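Rarilden Stone Surfaces: Installation and Care Manual
Section 4. Sealing and First Use of Benchtops, Vanities and Hearths

4.1 Scope

This section applies to natural stone surfaces supplied under the Rarilden name and sealed with Flekgate Impregnating Sealer. It covers preparation, sealing, curing and the first month of use. It does not apply to engineered stone, porcelain or concrete, for which Section 7 should be consulted. Surfaces exposed to rain or direct weather are outside the warranty unless the order confirmation states otherwise.

Sealing may be carried out by the owner or by an approved installer. Where an installer completes the work, the sealing record in Appendix B must be signed and left with the owner.

4.2 Before you begin

Confirm that all adhesive and silicone joints have cured for the period stated by their manufacturers. Tapware, sinks and cooktops may remain in place provided that they are masked.

The following items are required:
Flekgate Impregnating Sealer, one 2000 mL container
Neutral pH stone cleaner
Lint-free white cloths
Lambswool applicator or soft brush
Low-tack masking tape
Nitrile gloves and safety glasses

CAUTION: Flekgate Impregnating Sealer is flammable. Extinguish pilot lights and all naked flames, including gas hot water units located in the same room. Open windows and doors before removing the cap.

CAUTION: Do not use vinegar, lemon juice, bathroom descaler or any other acidic product on marble, limestone or travertine at any stage. Etching caused by acids is not a fault in the stone or the sealer and cannot be corrected by resealing.

4.3 Inspecting the stone

Inspect each slab in daylight before sealer is applied. Claims for colour or pattern cannot be accepted once the surface has been treated. Veining, mineral specks, cloudy patches and changes of tone within a single slab are natural characteristics. Brown marbles in particular may carry a close network of pale veins in one area and a plainer, darker ground in another.
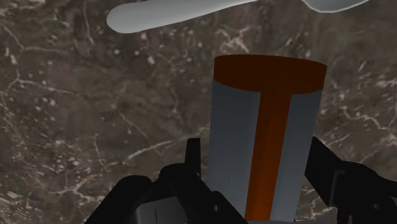 Brown and Taupe Marbles

Slabs in this group are supplied polished. Fine pale veins are sometimes mistaken for cracks. Draw a fingernail lightly across the line. A vein will normally feel level with the surrounding stone, whereas an open fissure will catch the nail. Mark any suspected fissure with masking tape and contact the supplier before proceeding.

Dark polished marble will show residue from sealer more readily than a pale or honed finish. Divide the surface into small working areas and keep additional dry cloths on hand.

4.4 Applying the sealer

1. Clear the surface and vacuum it with a soft brush attachment.
2. Wash with neutral pH stone cleaner diluted as directed on the label. Rinse twice with clean water.
3. Allow the stone to dry for 24 hours. Do not use a heat gun or fan heater to shorten this period.
4. Mask adjoining timber, painted walls, metal trims and splashbacks.
5. Test the sealer on an offcut or in an inconspicuous corner. If the colour change is not acceptable once the test area has dried, do not continue.
6. Apply a thin, even coat with the applicator. Begin at the corner furthest from the door.
7. Leave the sealer on the stone for the dwell time printed on the container. Do not allow it to dry on the surface.
8. Remove all excess with a clean cloth, then buff with a second cloth until no smears remain.
9. Apply a second coat if water darkens the test area after curing.

NOTE: If a hazy film remains, moisten a cloth with a small quantity of fresh sealer, rub the affected area and buff it dry immediately. Abrasive pads must not be used.

WARNING: Cloths soaked in sealer may ignite spontaneously. Lay them flat outdoors to dry before placing them in the rubbish bin.

4.5 Curing

Keep the surface dry until the curing period given on the container has ended. Light, dry articles may be placed on the stone after this time. Avoid rubber-backed mats, potted plants and unglazed crockery for the first month.

4.6 Routine care

Wipe up oil, wine, coffee, tomato and citrus promptly. Blot the spill and do not spread it. Use trivets beneath hot cookware and a board for all cutting. An annual water test is recommended: place a teaspoon of water on the stone, wait, and wipe it away. A dark mark indicates that resealing is due.

4.7 Records and enquiries

Enter the batch number of the sealer, the date of application and the slab reference in Appendix B. Replacement sealer may be ordered under part number 236. Written enquiries should be addressed to Wiesława Olszewski, Technical Services, and should quote form 2049.

Section 4 last revised 2018-03-25. Earlier printings should be discarded.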